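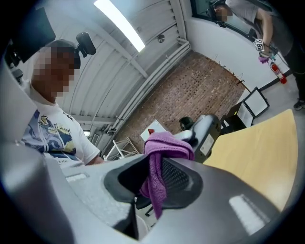
Why Does a Cloth Pick Up Dust?

Have you ever wiped a shelf and wondered where all that dust went? Well, it's hiding in the cloth! A microfiber cloth is made of threads much, much thinner than one of your hairs (and hairs are pretty thin already), and each thread is split into even tinier strands. Dust gets caught in all the little gaps between them, a bit like leaves in a hedge.

Try it at home

Wipe one dusty shelf with an old cotton sock and another with microfiber, then look closely at both. Which one grabbed more?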